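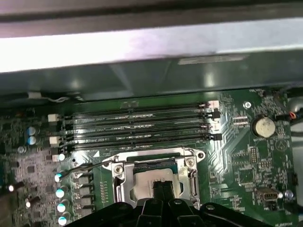

Let go before you lift, and check that you have let go, was how one maintenance lead at Virkotano put it when asked what the plant had learned from its stoppage in April. The remark covers most of this chapter.

Chapter 3. Release Faults in Board-Level Handling

The Virkotano cell removed processors from used boards for resale. Over a run of 1,296 boards the controller logged no release errors, yet 100 sockets came out with bent contacts. The fingers were told to open and the arm was told to rise, but the program never waited for the open signal. When a finger was slow - usually from a sticky slide - the part was dragged sideways as the arm went up.

A fault of this type is called a silent release fault. The controller sees two commands sent and two commands accepted. It has no record of the part.

Section 3.1 covers finger position sensing. Section 3.2 deals with force limits near an open socket, and Section 3.3 with safe recovery after a stop, including when an operator may reach into the cell.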